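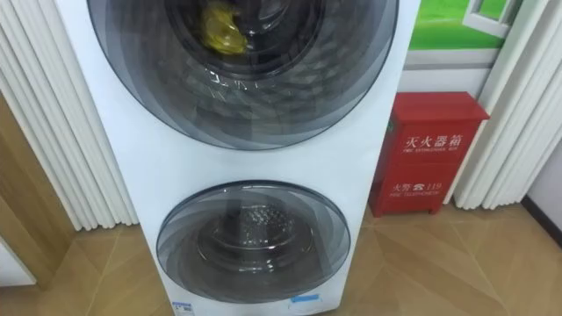 Lindumer, June 26, 2026

## Part 3: Using the stacked washer

Right, laundry! I've had this part of the house guide on my list for ages, and Hertta Hakala has kindly checked my steps (she does more washing than the rest of us put together). The white tower has two separate drums, one above the other, and you can use either without touching the other.

### Which drum?

The top door is the bigger one, so that's for sheets, towels and jeans. The smaller one underneath I keep for socks, tea towels and anything delicate. If you've only got a handful of bits, please use the bottom.

### Before your first load

1. Look through the glass of both doors. It's tinted, and small things sit right up against it near the edge – there's a scrap of something yellow at the upper left of the top drum in my photo, so you see how easy it is to miss.
2. Open the door and run your hand round the inside of the drum. Take out whatever you find and pop it in the lost sock basket on the shelf.
3. Empty your pockets. Coins get stuck in the little holes in the metal, and Muthu Hegde once washed a whole packet of seeds.
4. Load loosely, up to two thirds full. Big sheets go in one at a time, not folded.
5. Check nothing is caught in the door, then push until it clicks.
6. Choose your programme. I use the 43-minute one for nearly everything.

**Note:** Duvets don't go in either drum, even the top one. Coralie Pirihi has the details of the Medina launderette and will happily share a trip.

### When it's finished

1. Wait for the lock to let go. Give it a minute or two and don't tug!
2. Empty the drum and do the hand-round-the-inside thing again.
3. Wipe the inside of the glass with the cloth on the hook.
4. Leave the door open a crack so the drum can air.

**Caution:** The red box on the floor to the right of the machine is the fire extinguisher box. Don't stand your basket on the lid, and don't park a drying rack in front of it. It says 火警 119 on the lower panel, and that's the fire number, so do learn it.

**Caution:** Leave the two labels at the foot of the machine alone, the white one on the left and the light blue one on the right. Rawiri Quinlan likes peeling stickers and has been told.

### If it won't start

Open the door, shut it again more firmly and try once more. Still nothing? Leave it be and message Leonie Kingi, saying which drum it is and which programme you picked.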